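Engine coolant

Engine coolant, also called antifreeze, is the liquid that carries heat away from a car engine and dumps it into the air through the radiator. Usually a mix of water and a glycol, plus a package of additives against rust. It lowers the freezing point, raises the boiling point. Nearly all modern passenger cars use it. A few older designs and most small motorcycles are air cooled and have none.

This article covers coolant in passenger cars and light vans. For heavy diesel engines see Supplemental coolant additives.

Overview

A gasoline engine turns only part of the fuel's energy into motion. Most of the rest is heat, some out the exhaust, a good share into the metal of the block and head. Water alone is very good at moving that heat. It also freezes, expands, cracks the block, and rusts iron. Hence the mix.

The common ratio is half concentrate, half distilled water. More concentrate is not better: past a certain point the freezing temperature goes back up, and the mix carries less heat. Premixed coolant is sold ready to pour and should not be thinned again.

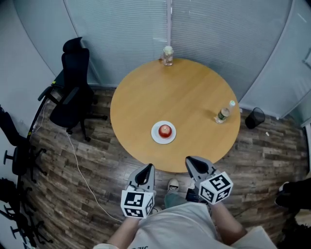

Composition

Base fluid. Ethylene glycol in most cars. Sweet tasting, poisonous to people and pets even in small amounts. Propylene glycol is less toxic, a bit thicker when cold, costs more.

Inhibitors. The part that wears out. Glycol itself lasts a long time, the additives get used up protecting metal. Main families:

Inorganic (IAT). Silicates and phosphates. Older cars, short service life, often green.

Organic acid (OAT). Slower to act, lasts longer. Often orange or red, sometimes not.

Hybrid (HOAT). Organic acids with a small dose of silicate or phosphate. Color varies by maker.

Color is dye. No standard behind it, and two orange coolants can be different chemistry. Go by the specification in the owner's manual.

Dye, defoamer and a bittering agent make up the remainder. Bittering agents are required by law in some US states but not all.

Circulation

The water pump pushes coolant through passages in the block, then the cylinder head, then to the thermostat. Cold engine, thermostat closed, coolant loops back to the pump through a bypass. Once it warms up the thermostat opens and the flow goes to the radiator. A branch runs through the heater core behind the dashboard, which is where cabin heat comes from. Weak cabin heat can be an early sign of low coolant or trapped air.

The radiator cap holds pressure in the system. Higher pressure, higher boiling point. Caps are rated, and a cap with a tired spring lets coolant boil off sooner than it should. Many newer cars have no cap on the radiator at all, only a pressurized expansion tank.

Checking the level

Engine cold. Look at the side of the expansion tank, level should be between the two lines. Top up with the same type. Never open a hot system, the coolant is under pressure and will spray.

Strength is measured with a hydrometer or a refractometer. Floating-ball hydrometers are cheap and good enough for most owners, though they are calibrated for one glycol and read wrong on the other. Refractometers need only a drop and are more exact. Test strips give a rough idea of acidity and inhibitor condition.

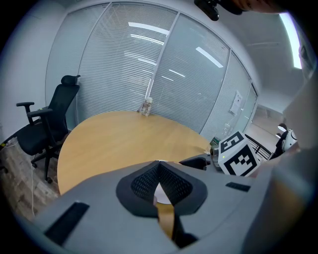
A level that keeps dropping means a leak, inside or out. External leaks leave a crusty trail at hose ends, the pump weep hole, or the radiator seams. Internal leaks are harder. White sweet-smelling exhaust, milky oil, bubbles in the tank with the engine running, all point to the head gasket.

Service interval

Depends on the chemistry and on the car. IAT is usually changed every two or three years, OAT about every five, with some factory fills rated longer. Mileage limits apply too, whichever comes first.

Drain-and-fill leaves old fluid behind in the block and heater core. A flush gets more of it out. Vacuum filling pulls air out of the system before the new coolant goes in and saves alot of bleeding afterwards. Without a vacuum tool, the bleed screw is opened, heater set to hot, and the engine run until the thermostat opens and bubbles stop.

Mixing types

Mixing two families does not usually wreck an engine on the spot. It shortens inhibitor life to that of the weaker one, and certain combinations form a gel that blocks narrow tubes. If the wrong type went in, drain and refill. In an emergency plain water will do for a short trip, in weather above freezing, and should be replaced with teh proper mix afterwards.
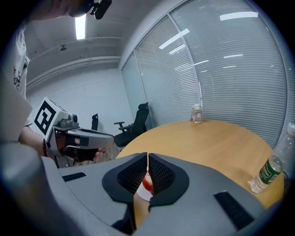 Disposal

Used coolant picks up lead, copper and other metals from the system. Not for the ground or a storm drain. Rules on household drains differ by town. Many recycling centers and some parts stores accept it, in a sealed and labeled jug, kept apart from motor oil. Recyclers filter or distill the fluid and add fresh inhibitors.

Spills on a driveway: cat litter, sweep up, rinse. Keep animals away until it's done.

See also

Radiator (engine cooling)
Thermostat
Water pump
Head gasket
Heater core

This page was last edited on September 8, 2023.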